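About Us - Marras Drill & Crusher Services

Parts, repairs and site work for mines and quarries.

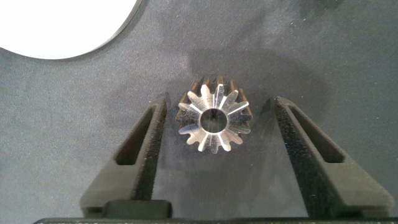 A small bevel gear, teeth up.

Marras keeps drills turning and crushers crushing. Underground, open pit, quarry, doesn't matter. We started with one van and a rented unit behind the old weighbridge at Pleriria. Still in Pleriria, bigger unit, better roof.

Who we are

A team of 29 now, fitters mostly, plus machinists, the stores and a small office. Two depots. The main workshop at Pleriria does strip-downs, rebuilds and machining. The Lekix depot is parts and call-outs only, so please dont drop a gearbox there, it will only end up on our lorry to Pleriria and you lose a day.

What we do

Rock drill rebuilds, all common sizes. Jaw and cone crusher overhauls. Conveyor drives, idlers, belt splicing. Pumps, including the dirty ones. Gear cutting for machines the maker has stopped supporting. Wear parts from stock, or made to your drawing. No drawing? Send the old part, even in bits.

We don't do winders or anything electrical above the motor terminals. Happy to pass you on.

Where we work

Anywhere up to 66 miles from either depot for call-outs. Further for planned shutdowns, ask us. Underground crews carry their own lamps and self-rescuers and have done the basic ticket. Your own site induction comes on top, send the paperwork early if you can, gate delays go on the bill same as any other hours.

The Jirkico contract

Some of you will know us from this. Marras has looked after the crushing line at the Jirkico quarry for 10 years, taking in the August shutdown each summer. Liners out, liners in, screens changed, gearboxes opened and checked. It's the job most of our apprentices cut their teeth on and it's why the workshop goes a bit quiet that month. If you need a big rebuild in August, book before the spring. Small stuff we can usually squeeze in.

Apprentices

We take on 2 a year. Fitting or machining, your choice after the first few months. College fees paid, tools supplied, boots too. You will be cold some mornings. Need maths and English passes, no need for a mining background. Farm kids do well, so do people who have tried something else first. Next closing date for forms is 21st November. Paper or email, both fine, a covering letter helps.

Safety

Lock off, tag, try the start button, then start work. Every job, including the five minute ones. Any fitter can stop a job and gets paid for the wait. Reports go to the whole workshop, not just the office.

Opening hours

Pleriria workshop: 7 till 5 weekdays, stores shut for half an hour at noon.
Lekix depot: mornings only, ring first.
Breakdowns: any time, use the breakdown number on your account card. No account? The main number diverts after hours, let it ring.

Finding us

Pleriria: past the weighbridge, second gate, blue sign. Lorries use the far gate and turn in the yard, the lane beyond is to narrow. Visitors report to stores.

Careers | Parts enquiry | Account forms | Contact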